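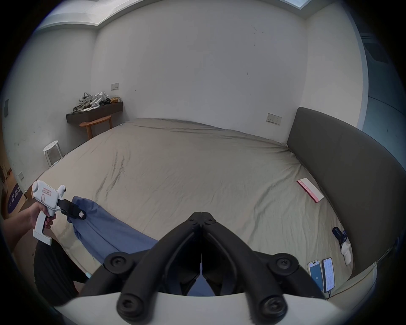

*Blue cloth on a fitted sheet, one corner held in a hand-held gripper's jaw.*

## Can a machine fold it yet?

Mostly no, for cloth. Notes for readers of the Hawthorne household pages who keep asking whether to wait for a machine before buying another laundry rack.

**Picking up a corner.** Two-finger jaws manage this well. A corner pinched about an inch in gives the jaw enough fabric to hold. Pinching the very edge tends to drop it. The same applies to fingers.

**Finding the corner.** This is the slow part. Cloth in a heap hides its corners, and a plain color with no hem contrast hides them better. If you are trying any folding machine at home, lay the cloth out first and keep it a different color from the bed.

**Folding.** Two grips are needed for anything larger than a hand towel. The Stustach bench unit, tried over 543 pieces in November, folded washcloths acceptably and made a mess of pillowcases. Fitted sheets were left out of the trial. Fold those by hand: tuck one elastic corner into the next, lay flat, fold in thirds.

**Work surface.** A bed is soft, and a jaw pressing down will catch the sheet underneath along with the cloth. Use a table, or pull the fitted sheet tight first. Clear phones and other small items off the surface before starting.

**Shop rags.** Better news. The Trernen sorter handles flat rags of one size without much help. Mixed sizes stop it.

**What to buy now.** A folding board, cut from stiff cardboard to the width of your shelf. It works for shirts and towels and stores behind a door. Replace it when the creases go soft.

Next page: dishes, and why the Clurnia arm still needs its plates stacked by hand.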